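Moving my notes out of Lerlow

February 6, 2023

I have finally moved all of my notes from Lerlow to Nesaler. I had a little more than I thought: the counter at the bottom of the old app said 3000 when I started to clean, and I was quite shocked. Many of them were shopping lists from years ago, or a phone number without a name.

First, why I left. Lerlow was good to me for nine years. It opened fast, it did not ask me anything, and it saved everything on my own disk. Then in June came the big update, and after it the program wanted an account before it showed me the first note. I made the account. After that it started to sync without asking, and on my old laptop the sync made the fan so loud that my sister asked on the phone if I was on a train.

I wrote to the support and received a polite answer that the old version is not maintained anymore. I understand this. A small company cannot take care of two programs forever. But I also understood that it was time for me to go.

My friend Halima Adebisi uses Drusten and she likes it very much. I tried it for two weeks. It is beautiful, the letters are big and clear, and it has a calendar on the left side where you can drag a note to a day. My problem was with search. If I typed the word "key" it found "keyboard" and "monkey" but it put the note with the title "Key" on the second page. Maybe there is a setting for this and I did not find it. Halima says she never searches, she only scrolls, so for her it is fine.

Nesaler looks less nice. The icons are gray and small, and the menu has too many words in it. But the search is exact, the files are plain text in a normal folder, and I can open them with any other editor if one day this company also has a big update.

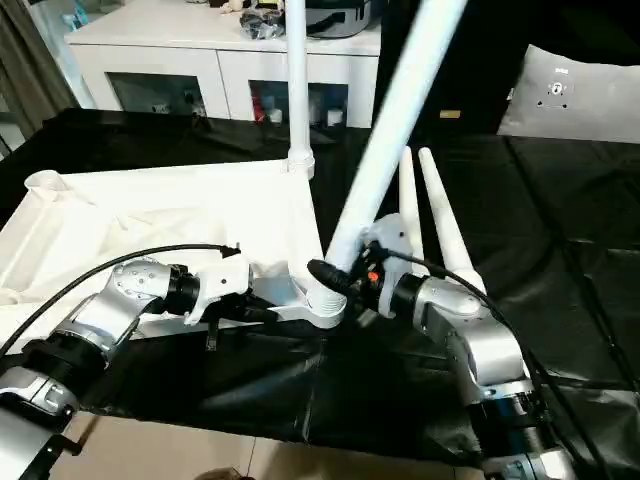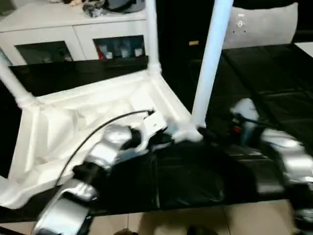
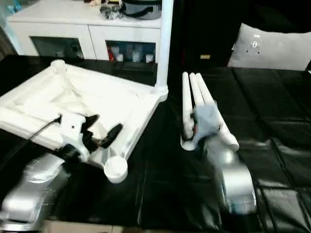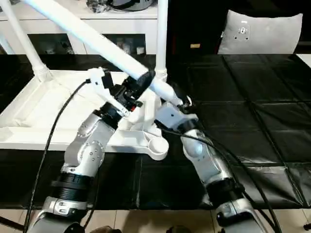

White parts and silver arms, four views.

The export was the hard part. Lerlow gives you one big file with everything inside, and Nesaler wants one file for each note. Between them you need a converter. I used a small free tool with the name Akpan, which has no window at all, you must type the command in the terminal. I am not afraid of the terminal but I am slow in it. I read the instructions two times and then I copied the line with my finger on the screen, word by word, like a child who learns to read.

The first try stopped after 100 notes. The message said only "bad title", without telling me which title. I opened the folder, looked at the last note that went through, and then I searched for the next one in the old app. It had a slash in the name, "rent/water". A file name cannot have a slash on my system, so the tool gave up. I changed the slash to the word "and" and started again. It stopped again, of course, at "fish w/ lemon". In the end I found 16 titles with a slash and corrected them by hand, with tea.

The dates were a second surprise. All notes arrived in Nesaler with the date of the import, as if I wrote my whole life in one evening. Beathag Rennie, who answers many questions in the Akpan forum, told me to add the option "keep-time" to the end of the command - before the file name, not after it. It worked at once. I had to delete everything and import again, but this took less time than finding the slashes.

What I still miss from Lerlow is the small window which I could open from any place with two keys. Nesaler has a quick note too, but it opens the whole program behind it, and on my laptop I wait for that. For now I write short things on paper and type them in the evening. Some of them do not look important anymore in the evening, so I have fewer notes.

Pictures inside notes did not come with the export. They are in a separate folder with long names made of numbers, and the links in the text point to nothing. I did not repair this yet. If someone knows how to make Akpan change the links too, please write it in the comments - I would be very thankful. I keep the old app installed until then, with the network turned off.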